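About Foler

Foler fills and sells dark plastic bottles for small makers of oils, soaps and cleaning liquids. Heidrun Wieser started the firm with one bench and a hand pump, and Emil Fuchs joined her 6 years later to run the packing side. We now have 36 regular customers.

Every order is checked by hand at a plain white table before it is boxed.

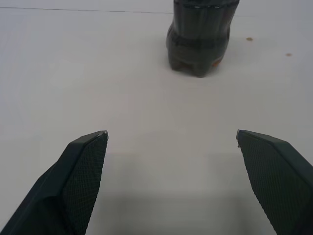

Our smallest order is 440 bottles, all of one size. Caps and labels can be added - please ask before you order, as the Taline caps take longer to come in.

The workshop is open to visitors in March. Ring the bell at the side door.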